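Sandwich Duty: A Visit to the Prondus Kitchen

I went to Fadcombe on a Monday in July because my editor owed somebody a favor and I'm the one who doesn't mind trains. The assignment was lunch. More exactly it was the Prondus staff kitchen, which feeds 300 people a day and has been teaching two robot arms to make sandwiches.

Signing in took longer than I'd like. There's a tablet that wants your blood type or something close to it, then a visitor badge, then a hairnet, which I wore for the whole tour and, it was pointed out to me at the train station, for a while after.

My guide was Elżbieta Kołodziej, who ran the cold counter before anybody thought of automating it and still does, only now she also has a login. She walks fast. The kitchen proper is what you'd expect, steam and shouting, and the robot lives next door in what used to be dry storage. The cooks call it the Annex. The company calls it Drarkura, which sounds like a skin cream, and has had it printed on lanyards.

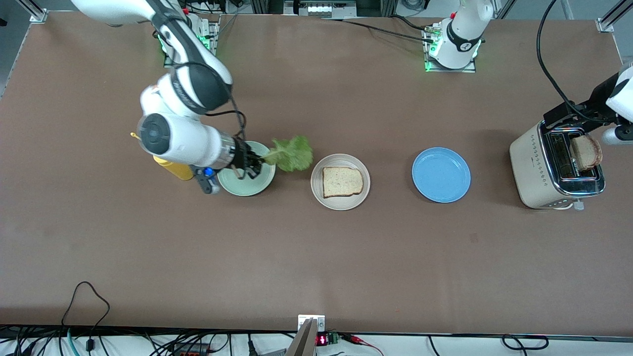

The cold counter turns out 184 sandwiches on a normal day, and the plan is for the arms to take on the plain ones first. Elżbieta's crew has been writing down how they make them. This sounds easy until you watch four adults argue over when the lettuce goes on. Two of them had worked side by side for years believing they did it the same way. The written version is now on its second binder, and the word "enough" has been banned from it.

I asked what had changed for the staff so far, expecting the speech about freeing people up for more meaningful tasks. There was a poster with that speech on it by the elevator. Elżbieta said mostly what had changed was the schedule. Two people from the counter now spend their mornings in the Annex, laying out plates and putting things back where they started so the arms can have another go. They get a slightly better hourly rate and they get to sit down, and both of these have caused talk in the kitchen. The dishwasher would like it known that he also sees a lot more plates.

Nobody has been let go. Nobody has been replaced when they left, either, and one person has left. I was given the first fact by management and the second by a woman scraping carrots.

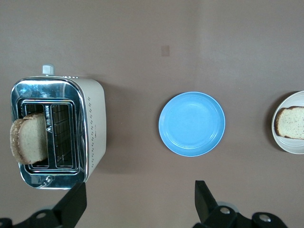
Then there's the question of who decides what counts as good. The developers have a score sheet, and the counter staff have opinions, and for a while only the score sheet was being entered anywhere. Elżbieta got a second column added. Bread is where they disagree most. A slice sitting up out of the slot as pale as the one I was looking at, tipped over toward the side of the toaster, can be a perfectly respectable result to someone who cares about gripping, and to a person from the cold counter it's just bread. Her column has 159 entries. I was allowed to read a few and I would not want her reviewing my column.

The afternoon was a talk in the Butkienė room, with slides. I learned the word "throughput" several more times. Somebody asked whether the arms would ever do the busy half hour at noon, and the answer was long and came with a diagram. One of the cooks, who had come in for the free coffee, asked who'd be wiping down the table, and that answer was short. She would.

Lunch itself I had in the main canteen, at the human end. Egg salad on rye, made by a man with a radio. I got back on the 4:40 with a lanyard, a brochure and the second half of the sandwich in a napkin.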